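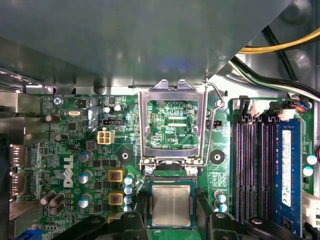
Item 3: Dell desktop board with the processor socket open and the processor just below it.

Draltach Equipment Reuse Group
Minutes of the meeting held November 21, 2019

Present: Kristof Verschueren (chair), Cor Van Dijk (minutes), members of the repair section.

1. Minutes of the previous meeting
The August minutes were approved with one correction. The supplier of thermal paste should read Bosman, and the order was placed in July.

2. Desktop computers
Mr. Van Dijk reported that 16 desktops are ready for release to the Dillia reading rooms. A further three await a replacement processor. The balance of the parts budget stands at $2,419.

3. Processor replacement
The group discussed the order of work on the Dell desktops. It was agreed that the retention lever and frame are to be fully open before a processor is brought near the socket, and that chips are to be held by their edges only. Mr. Verschueren asked that wiring be kept clear of the socket area — members had differing views on whether to unplug it first. The matter was left to the person doing the work.

4. Storage of parts
Brikow has offered more than 16 antistatic trays at no charge. Accepted. Loose processors will be stored in these from now on.

5. Other business
Mr. Van Dijk will revise the bench instruction sheet and send it to members before the next meeting.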